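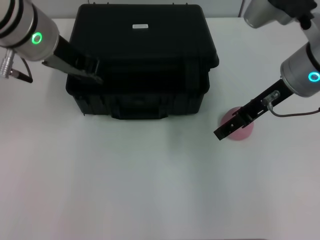 Unsubscribe

The first newsletter from Siltard came in on 22nd January, and I had never heard of Siltard.

It said, Welcome back. It said I was receiving this message because I had expressed an interest. There was a green button for managing my preferences and, under it, in gray letters about the size of pepper, the word unsubscribe.

I don't click those. My brother-in-law clicks them, and he gets forty offers a day for gutters. The way I understand it, clicking tells them there's a person home. So I marked it as junk and went to work.

The next one came that night. Subject line: We noticed you didn't open the last one all the way.

I should say what I do for a living, which is that I answer the general inbox at a regional water office. People write to us to say their bill is wrong, and sometimes it is. I have a folder of replies and I pick one. I know what a letter sounds like when it was written once and sent to everybody. "We value your patience" is one of mine. So I am not a person who reads an email and thinks somebody out there is thinking of her.

The second newsletter had an article in it about keeping ferns alive in a north-facing bathroom. I have a fern in a north-facing bathroom. Well, so do plenty of people. It's a fern, where else would it go? I looked the thing over for a while anyway. It said to stop moving the pot. I had been moving the pot.

At the bottom was an address, because the law says there has to be one. Siltard, 143 Redetska, Jallport.

I looked up Jallport. There is a Jallport, it's two hours up the coast, and it used to have a cannery. I looked up Redetska and got a street with a tire shop on it and a lot of fence. The map would not take me any farther than the tire shop.

My sister said it was a scam. I said what's the scam, they haven't asked for anything. She said that's how it starts. I've heard people say this about everything from timeshares to church, and she may have been right, but I noticed she couldn't tell me what came next.

By February they were coming every morning. There was one about how long you can keep a coat you don't wear. One about whether to answer when a number from your home town calls. The one on coats said it was fine to give it away without checking the pockets first, and that most people who check the pockets end up keeping the coat. I read that one standing up in the hall with my hand in the pocket of my mother's coat. There was a bus transfer in there and a mint.

Now, I can explain this. They sell lists. You look up a bus route, you buy potting soil, you pay a funeral home with a card, and somebody puts that together with what's known about women of fifty-three, and you get ferns and coats. I've sat through the training. Our own vendor, Østergaard, came in and gave a presentation on it with a chart of a person made out of circles. They wanted us to send warmer reminders about past-due balances. We asked what it cost and that was the end of that.

So I clicked it. I wanted it over with. I clicked the pepper-sized word and a page opened, white, very plain, and it said:

You are subscriber 976. Are you sure?

There were two boxes. One said yes. The other said not yet. I have seen a lot of these pages, and they generally try to make you feel bad, they show you a sad dog. This had no dog. I checked yes, and it asked me to type in the reason, and I typed, I never signed up for this.

It thought about it. The little wheel went around. Then it said, Your confirmation is dated, and gave a day eleven years back, and a time, 2:14 in the morning.

I don't have to look up where I was on that day. I was in the chair by the window on the third floor at County, using the computer they had for families, and my mother was asleep finally, and I was filling in anything that had a box to fill. I entered a drawing for a boat. I asked for brochures. I remember there was a form that said, What would you like to hear from us about, and I remember thinking that was a dumb question, and typing an answer, and hitting send, and a message coming up that told me to please check my email and confirm. And I suppose I did.

I don't remember what I typed. I have tried.

A database keeps a date. It's no miracle that a database keeps a date, that's the one thing it's for. Some outfit went under, and some other outfit bought the names, and after eleven years they got around to the 900s. That's what I told my sister, and she agreed with me, which didn't help as much as I'd expected.

I sat at the kitchen table with the page still up. The reason box was still there, with my reason in it. I deleted it and put, What did I ask for? I hit the button.

Thank you, it said. Your request has been received. Please allow three business days.

I have that same sentence in my folder at work. I know exactly what it's worth. It means a person may or may not look at this, and that meanwhile you should feel something has been done. I've sent it to people whose basements were flooding.

The newsletter didn't come the next morning, or the one after. I told myself good. I gave the coat to the woman downstairs with the mint still in it. I left the fern where it was.

On the third day I was up before six. I made coffee and turned the laptop on and didn't open the mail right away. I paid the electric. I read about a zoning fight in a town I don't live in.

Then I opened it, and there was one from Siltard, no subject line, and I moved the arrow over it and took my hand off the mouse, and drank some of the coffee.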